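How to Move From Days to Nights
By Arvid Solberg
Updated 7/1/26

I worked days at a plant in Brulcombe for a long time before I moved to nights, and I made most of the usual mistakes. These are the steps I give people who ask me how to do it. 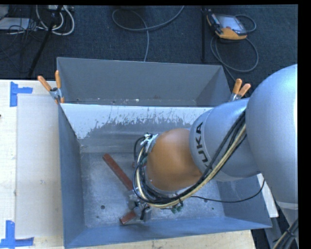
Step 1: Get the schedule in writing

Ask for the full rotation before you agree to anything. "Nights" can mean a lot of different things. At one place it is 7 at night until 7 in the morning, at another it starts at 11, and some rotate back to days every other month. Find out which nights you are off, how overtime is handed out, and whether training happens during the day. Training is the one people forget. I had two weeks of day classes after I had already switched my sleep, and then had to switch it back.

Ask what the shift differential is too, and whether it applies to vacation pay. At my plant it did not.

Step 2: Shift your bedtime before you start

If you have a week, use it. Go to bed two hours later each night and get up two hours later each morning. By the end of the week you will be close enough. If you only have a day or two, stay up as late as you can the night before your first shift, sleep in, and take a nap in the late afternoon. You will still be tired. Bring something to eat and don't plan anything for the next morning.

Step 3: Fix the bedroom

Start with the windows. Blackout curtains help, but light comes in around the sides, so get a rod that wraps back to the wall or tape the edges. I used heavy black trash bags and painter's tape the first summer and they worked as well as anything I have bought after that.

Then deal with noise. A box fan is enough for most people. If you live on a street with trucks, foam earplugs and a fan together will do more than either one. Make sure you can still hear your alarm with the plugs in. Test this on a day off.

Turn the thermostat down before you lie down. Houses heat up during the day, and an upstairs bedroom in July can be hard to sleep in by noon. Put a note on the front door asking people not to ring, and tell your neighbors you are on nights. Mine moved his mowing to the evening without my asking.

Step 4: Plan the food

Eat your main meal before you go in, at whatever time you would call supper. On shift, eat small. A big plate at 3 in the morning will make the rest of the night long. I packed eggs, crackers, fruit, soup in a thermos and a sandwich cut in half so I could eat it at two breaks.

Have your last coffee in the first half of the shift. People have different limits on this, so keep a note for a week of when you had your last cup and when you fell asleep. Drink water after that. Keep a few dollars on you for the vending machine, but don't count on it being filled.

Eat something light when you get home, so you don't wake up hungry at noon. Toast or cereal is fine.

Step 5: Get home safely

The drive home is the worst part of the job for a lot of people. My commute from Ornville was short and I still caught myself drifting over the line one March morning. I pulled into a gas station, set the alarm on my phone and slept in the seat with the doors locked. After that I shared rides with a man from my line whenever our nights matched.

Do not depend on the radio or an open window to keep you awake. If you are fighting to keep your eyes open, stop the car.

Wear sunglasses on the way if the sun is up, as long as they don't make you sleepier. Skip the errands. Going to the store "for a minute" at 8 in the morning is how you end up in bed at 11.

Step 6: Decide what to do with your days off

There are two ways to handle it. You can stay on nights all the time, which is easier on your body and hard on everyone you live with. Or you can meet in the middle — sleep from 4 in the morning until noon on your days off, and have the afternoon and evening with your family. I did the second one. On my last night of the week I would sleep only a few hours in the morning, get up, and go to bed with everyone else that night or a bit after.

Put a calendar on the refrigerator with your sleep hours marked in one color and your work hours in another. Kids can read it. So can your mother-in-law.

Step 7: Book your appointments

Dentists, banks and schools are open while you are asleep. Ask for the first slot of the day and go straight from work, or the last slot and go before your shift. Keep these to one a week if you can.

If you are still sleeping badly after a couple of months, talk to your doctor, and tell them the hours you work. Bring the notes from Step 4 with you.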